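Recording Towel Sorting Episodes with a Second Person Giving Targets

Part 4 of the Dreltel data collection notes. Maintained by Lungile Cele.

Contents: Before you start / Table layout / Giving the target / Recording an episode / Labeling / Rejecting episodes / Common problems

This page covers episodes in which a person at the table indicates where an item should go and the arm places it there. If you are recording plain pick and place with a text prompt only, use Part 3. The arm setup and the camera calibration are the same for both and are not repeated here.

Before you start

You need two people per station. One drives the arm (the operator) and one gives the targets (the partner). Swap roles after every 12 episodes. The swap matters for the data as well as for tired wrists: a set with a single partner teaches the policy one sleeve and one pointing style.

Check that the recorder shows all camera streams and the gripper state. Open and close the gripper once and confirm that the value on screen follows. Set the episode limit to 600 frames. Longer episodes will be split by the Hlongwane export script and the second half will have no target label.

Table layout

Put two baskets side by side on the far half of the table, handles or tags in any orientation. Keep the near half for loose towels. Towels may be rolled or folded, and both kinds should turn up in every batch.

Vary the starting state between episodes. Some should begin with both baskets empty, some with a towel already in one of them. Do not always preload the same side. In our first batch the preloaded basket was nearly always the correct target, and the trained policy went to whichever basket had something in it and ignored the hand.

Leave people in the background alone. Other stations keep working, and the policy will have to cope with that later.

Giving the target

The partner stands behind the table, facing the arm. Use one hand and point with the index finger, down into the basket. Let the other arm hang at the side or rest it behind your back. Hold the point until the gripper is over the basket, then withdraw the hand before the towel is released.

Use the left hand for some episodes and the right for others, and cross over from time to time so that hand and basket side do not match up.

In the episode below, the right hand gives the left basket as the target, where a pink towel is already lying, while the gripper holds a dark gray one. 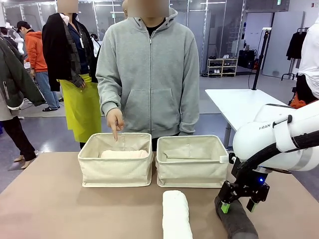

Recording an episode

1. Partner steps to the table with both hands down.
2. Operator moves the arm to the home pose and starts the recording.
3. Operator grasps one towel and lifts it clear of the table.
4. Partner points. Wait for the grasp before pointing, unless the batch sheet says "early target."
5. Operator moves to the indicated basket and lowers the towel until its lower end is below the rim.
6. Partner withdraws the hand.
7. Operator opens the gripper, raises the arm straight up, and returns to home.
8. Operator stops the recording and enters the result.

Keep the speed even. Pausing over the basket to think is recorded as part of the demonstration and will be learned as such. If you need to think, discard and start again.

Labeling

Each episode gets four fields: item, item_state, target, and hand. Left and right are always given from the fixed camera's view for the target, and from the partner's own body for the hand. This is the most frequent source of bad labels. A typical entry:

item: towel_gray
item_state: rolled
target: basket_left
hand: right

Color names come from the list in the Fuson label tool. Do not add your own.

Rejecting episodes

Reject the episode if the partner's hand changes target midway, if the gripper touches the hand or the basket wall hard enough to move it, or if the towel is dropped outside the basket. Failed grasps that are corrected within the same episode are kept and marked "recovered." They are useful. The Gustidstead set has 137 of them and we would like more.

Common problems

Gripper state missing from the export: the recorder was started before the gripper driver. Restart both in order. The episodes cannot be repaired.

Towel unrolls during the lift: grip it nearer the middle. If it still unrolls, finish the placement and set item_state to "unrolled."

Basket drifts across the table over a batch: leave it. Move it back only if it comes within a hand's width of the edge.

Next: Part 5, Checking a batch before upload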